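Chunky knit is a general name for hand- or machine-made fabric worked from thick yarn on large needles. It is used for sweaters, cardigans, scarves and throws. The stitches are big enough to be counted from across a room, and the ribs stand well clear of the ground between them. Gray, cream and oatmeal are the usual shades, though the fabric is made in every color.

The weight of the yarn decides most of how the fabric behaves. A heavy rib holds its shape when it is lying flat but pulls downward under its own weight when it hangs. For this reason chunky knits are normally stored folded. Clothes hangers leave points at the shoulders and lengthen the body of a sweater over a season. 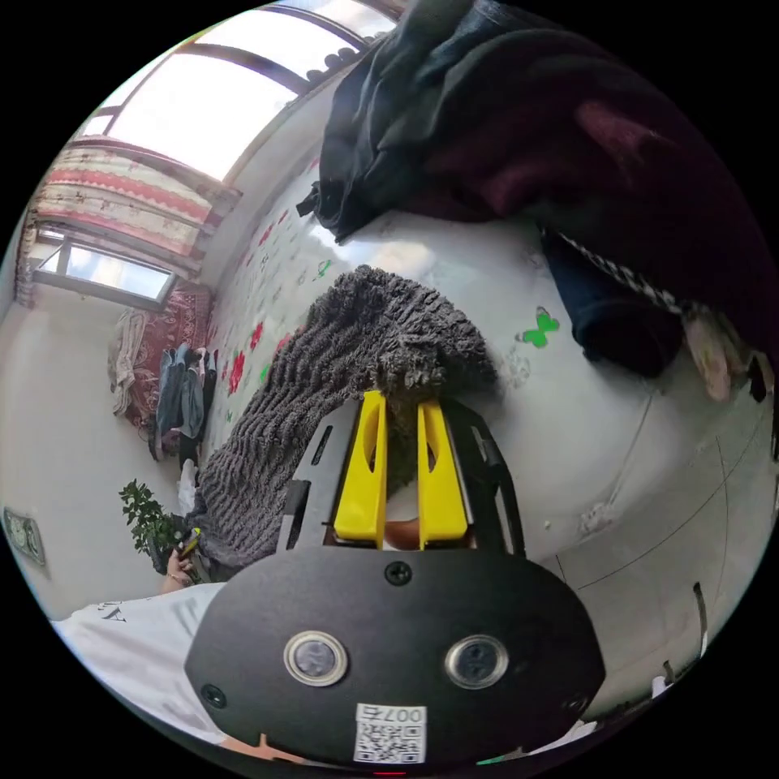

Household Textiles Section, Polden Craft and Clothing Society

Folding

The fabric is laid out on a clean, smooth surface before folding. A table, a bed or a covered floor will do. Rough boards and wicker catch the loops. Knits are kept apart from the rest of the clothing while this is done, as zippers, hooks and cord ends snag easily in a shaggy rib.

The common method for a sweater is to place it face down, bring the sleeves in across the back, and fold the body up from the hem in 2 turns. A throw is folded in half lengthwise and then into thirds. In both cases the fabric is lifted with a broad grip on several ribs together. Pulling at a single stitch draws yarn from its neighbors and leaves a tight line that has to be worked back with a blunt needle.

The Stallau fold, named after the mill town where it was taught to finishing hands, differs in that the ribs are kept running along the length of the bundle. It produces a longer, flatter parcel suited to deep shelves. Dymphna Kinsella described it in a pamphlet on winter clothing, together with a rolled version for drawers. Cathal Ní Chonaill later argued that rolling flattens the outer ribs and recommended it only for lighter knits.
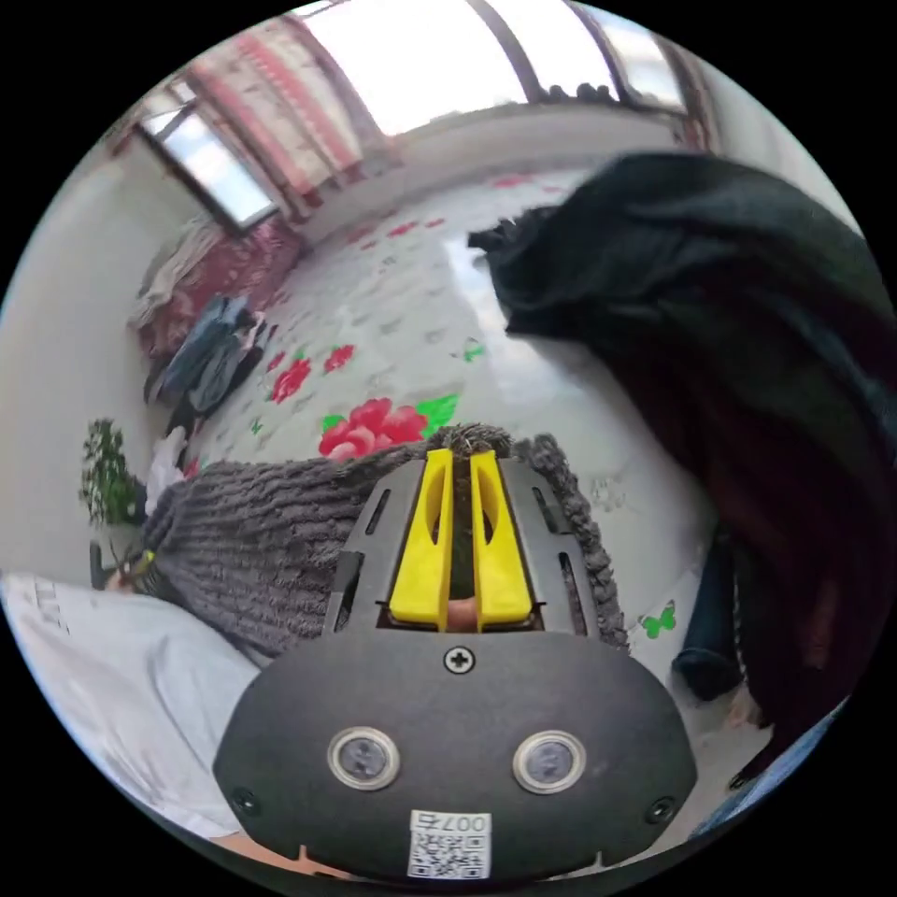

Thickness limits how high a stack can be. Kinsella gave 3 sweaters as the most for one pile, with the heaviest at the bottom. The Mac Giolla household manual allows more if the pile is turned over once a month.

Surface wear

Loose fibers on a thick yarn rub together and form small balls, called pills. They appear first under the arms, at the cuffs and wherever a bag strap rests. Pills are removed with a comb or a fabric shaver while the knit lies flat. A brushed or shaggy yarn has a raised fuzz by design, and combing it too hard thins the surface.

Washing and drying

Wool versions are washed by hand in cool water with a mild detergent and a soak of 15 minutes. Acrylic and cotton blends can often go in a machine on a gentle cycle, in a mesh bag. The wet fabric is pressed in a towel, never wrung, and dried flat away from direct heat. The Stenov drying rack, a net stretched over a folding frame, was made for this purpose.

See also: Rib stitch; Cable knit; Throw (bedding); Clothes storage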